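Open afternoon at Skasteck draws a full house

Members who signed up for the November visit to Skasteck got their money's worth, considering it was free. The company opened its Justmont workshop from 1 p.m. until just after 5, and 68 of us went through in groups, with coffee and name badges at the front desk and a short safety talk before anyone was let near the equipment.

Skasteck started out building packing lines and moved into cloth handling a few years back. Its main customer for this work is Trunier, a laundry and linen service that handles roughly 2250 pieces on a normal shift. Most of the sorting and folding there is still done by hand. Our guide said that cloth is hard for a robot for a simple reason – it never has the same shape twice. A box can be measured once and picked up the same way all day. A towel has to be looked at fresh each time.

The main demonstration was a two-arm station with a marble-patterned top and pale walls on three sides. The task on show was taking cloths out of a red bin and folding them.
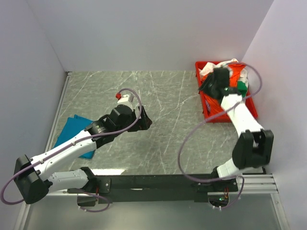 Each group got a little over twenty minutes at the station, and there were plenty of questions. Several people asked about speed. The guide was frank that a trained person is still a good deal faster, and that the current aim is steady results over a long run. The team has logged 1105 practice folds since summer and goes over the bad ones at a weekly meeting. Getting hold of one layer and leaving the next one alone was named as the hardest part of the job.
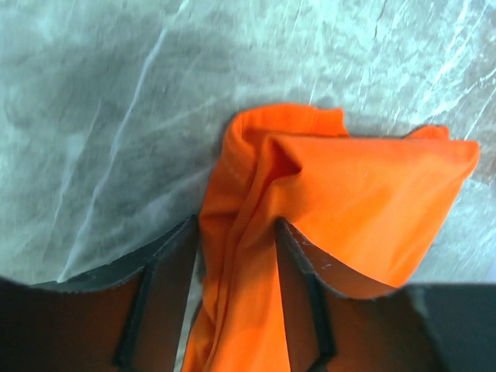 Grip force also came up. Too little and the cloth slips, too much and the fingers push it along the table. The settings are still being changed from week to week, and thin cotton needs different ones from terry. Skasteck hopes to have a test station at Trunier next year but would not give a month.

The second stop was the parts room, where we saw spare motors and a rack of worn fingers kept for comparison. The tour ended with a short talk on a sister project in Cáceres, which deals with bagging and labels and has no folding in it.

Parking was tight, so please share rides if we go again. The sign-up list for a spring visit is at the front office. Bring closed shoes – two members had to borrow a pair.

Last updated: November
Contact the newsletter desk | Copyright, all rights reserved | Back to top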